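Lavville bakery puts its bun on a smaller plate

The great bun debate in Lavville has been settled, or at least postponed until December. Kazlauskienė, the bakery on the corner of Weseck Street, will go on selling its orange-topped roll at its present size, which regulars say has been shrinking for years and the owners say has not.

The complaint reached the counter in the form of a petition with 41 signatures, three of them from the same household. Lorraine Pearce, who started it, wanted the roll restored to what she called "a two-handed bun." Asmaa Sqalli, who bakes it, replied that she has used the same tin for 21 years and would be happy to lend it to anyone with a ruler.

What changes is the plate. Sqalli has ordered 400 new ones, round and blue, with a raised rim. The old plates were wide enough for a roast dinner and did the bun no favors – "it looked like something that had fallen off a bigger cake," said Elsie Donnelly, a signatory who has since come around.

Pearce has not. She tried the new arrangement at the front table, finished the roll in four bites and asked for it to be noted that she used one hand.

The price stays the same. So does the topping, which was never in dispute. 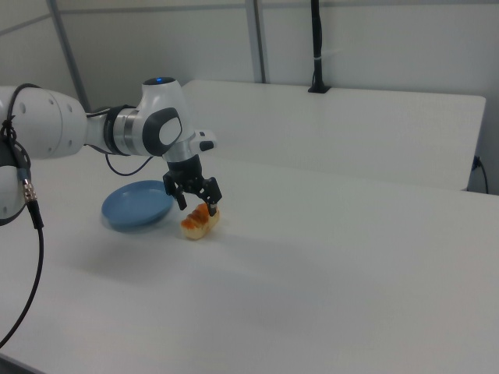
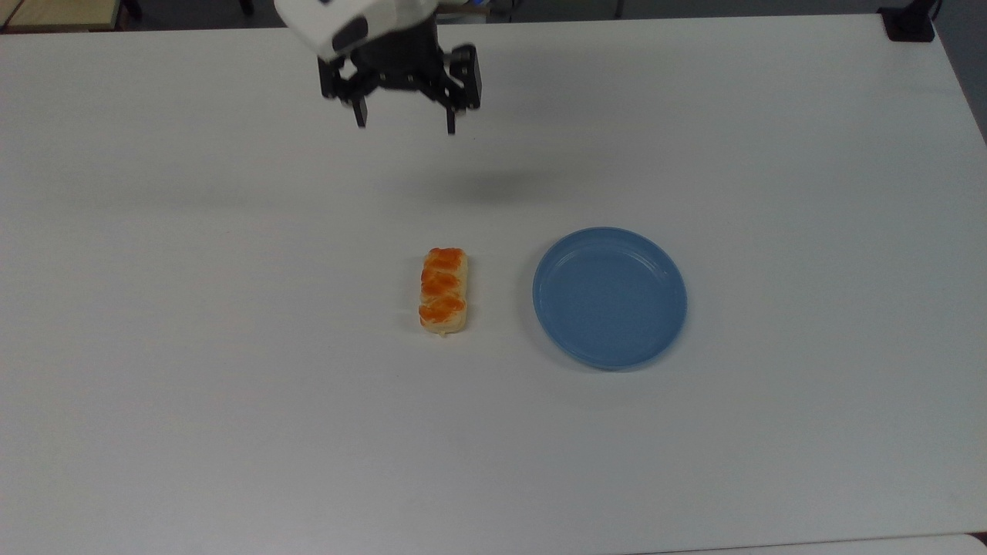 Small roll with an orange-streaked top, and a round blue plate, on a white table.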